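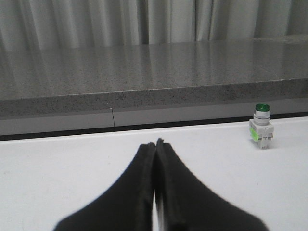 Black gripper fingers, tips together. Photograph: Hollex

The dry foot

Why the unglazed part of a plate causes most of the trouble

Turn over almost any piece of stoneware and there is a part of it with no glaze. On a thrown bowl it is usually a ring, and on cheaper pressed ware it may be a flat disc. The trade calls it the dry foot. It exists because glaze is a glass, and a glass that is molten at top temperature will bond to whatever it is standing on as it cools. A pot glazed all over has to be held up on stilts, which leave small scars, or it has to be chipped off the kiln shelf.

The alternative is to leave the contact area bare and to make the clay good enough to be seen. That places a demand on the clay that the rest of the pot escapes. Under glaze, a body that is slightly porous may go unnoticed for years. At the foot, the same body is in direct contact with dishwater.

At the Hollex works in Skernell, where tableware is made for restaurants and hotels, returns are sorted by cause. In the twelve months to September, 51 complaints out of every 1000 received concerned a stained or damp foot. A further share concerned crazing, the network of fine cracks that forms in a glaze under tension, and the technical office treats the two as parts of one problem.

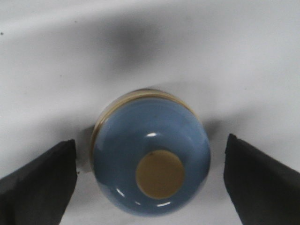 The mechanism is simple. Fired clay that has not fully closed contains a system of fine connected pores. Water enters at the foot and moves upward through the wall by capillary action. Some of it stays there as free water, and dries out. Some reacts slowly with the glassy and poorly crystallised parts of the body, and the body swells by a very small amount. The glaze does not swell with it. A glaze that left the kiln in mild compression, as it should, loses that compression over months and finally goes into tension. Glass is weak in tension, so it cracks.

Crazing that appears long after firing is therefore often a foot fault. It is commonly blamed on the glaze, and the usual remedy, adding silica to lower its expansion, will delay the cracks without stopping the water.

The standard check is an absorption test. A piece is dried and weighed, boiled in water for five hours, left to soak for 19 hours more, then wiped and weighed again. The gain in weight, as a percentage of the dry weight, is the absorption. The boiling matters. A cold soak leaves air trapped in the smaller pores and gives a flattering figure.

Makers differ on what is acceptable. Hollex rejects a batch if the mean of its test pieces is over one per cent, and will hold it for a second test if any single piece is over that mark. Porcelain should be close to zero. Earthenware cannot approach these values at all and depends on a different arrangement, in which the foot is often glazed and the ware is fired on points.

Firing is the first thing to look at when absorption rises. A body is given a maturing range by its supplier, and a kiln set to the lower end of it will have cool corners that fall outside. The large Stelletti gas kiln at Skernell runs colder at the bottom of the door side than anywhere else, a fault known since it was commissioned. Pyrometric cones are placed there in every firing, and bowls with broad feet are kept off those shelves.

A longer soak at top temperature helps, within limits. Heat has to reach the middle of the stack, and the underside of a pot standing on a thick shelf is the last part to arrive. The shelf draws heat from the foot on the way up and gives it back on the way down. Two pieces from one batch, fired a shelf apart, may differ in absorption by half.
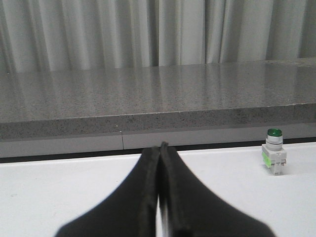
Over-firing has its own costs. As the body closes it also softens, and wide forms begin to sag. Feet spread or take the shape of an uneven shelf, and the plate then rocks on the table. Beyond that point the body bloats, with gas swelling inside clay that can no longer let it out, and absorption begins to climb again.

The clay itself is the second variable. Hollex changed to a body called Moura after trials that compared four candidates through the same kiln. It was not the whitest of them and it costs more than the one it replaced. Its advantage was a wide firing range, so that pieces from the hot and cold positions gave similar readings. It is also finer, which matters to anyone who has dragged a coarse foot across a polished table.

Finishing comes last. The foot is wiped with a damp sponge before glazing, waxed, and wiped again afterwards, and any glaze left within three millimetres of the edge is removed. After firing, each foot is ground on a fine diamond pad and the ware is rinsed and dried. Grinding makes it smooth to the touch. It does nothing for porosity, and a well-polished foot on an under-fired pot will take up water as readily as a rough one.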